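Desk mats as a "wipe clean" table cover – does anybody's stay clean?

Posted in: Home Office and Small Spaces

prircombe_attic
My table is wood and doubles as desk, tea station and lunch spot. Kettle at the back, lamp in the corner, big dark gray mat over most of the rest. The mat is a Betar, sold as stain proof and crumb proof. I have my doubts about both. 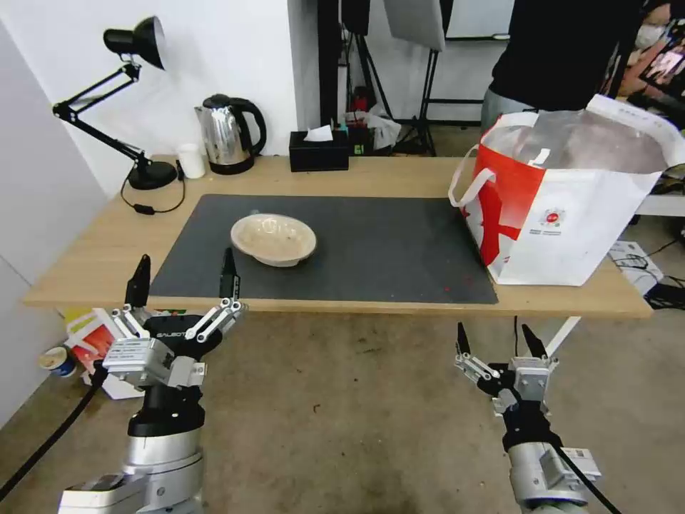
saltedrye
Crumb proof is a meaningless claim. What would a mat even do to a crumb? It sits on top, same as on bare wood, except now you can't feel it until your sleeve is in it.

prircombe_attic
Fair. But the listing has 1,491 reviews and nearly all of them say it wipes down in seconds. Mine has little red specks up toward the front right corner and I only noticed them under the lamp. Dark gray hides everything until the light hits it, then it hides nothing.

mopandglory
I'd want to know how many of those reviews were written the day the box was opened. I had a Ceda mat for two years and it was lovely in May and sticky by fall. Something in the surface had gone. Washing it made no difference.

lowshelf
Disagree. I've had a Ceda since before I moved and it's fine. Dish soap, warm water, dry it flat. People put spray cleaner on them and then complain.

mopandglory
I used dish soap. The leaflet said dish soap. Please don't tell me what I did.

lowshelf
OK, then maybe you got a bad one. Mine is still fine.

kettlecorner
Can we talk about the kettle? I wouldn't keep one on the same table as a lamp with its cord lying across the top. You say the mat protects the wood, but the kettle is at the back where the mat doesn't reach. So what is it protecting?

prircombe_attic
The part I eat on. The bowl goes on the mat, and whatever crumbly stuff is left in the bowl stays in the bowl, most days. The back edge is kettle, cup, tissues and whatever got put down there. I'm not going to claim it's organized.

saltedrye
Then a tray would do the same job for less money. Bowl on tray, tray to sink. You can't carry a desk mat to the sink with a shopping bag standing on it.

tess_ellated
Trays slide. I tried a Sisodia one with the rubber feet and it slid anyway. Went back to a mat, the cheap kind, 3 dollars at a yard sale, and I shake it out of the window.

saltedrye
What do your downstairs neighbors think of that?

tess_ellated
They have pigeons now.

kettlecorner
Still waiting on the cord. Run it behind the table. A clip costs next to nothing.

prircombe_attic
I'll look at the cord. The lamp has a heavy enough base that it has never moved, but I take the point.

lowshelf
For what it's worth, some 300 wipes in, mine has one pale patch where a hot pan went down. That was my fault. I'd buy it again.

mopandglory
I wouldn't. Get the tray, or eat at the counter.

prircombe_attic
Not convinced by the tray, not convinced by the mat either. I'll give the Betar until the end of summer and see if it goes sticky.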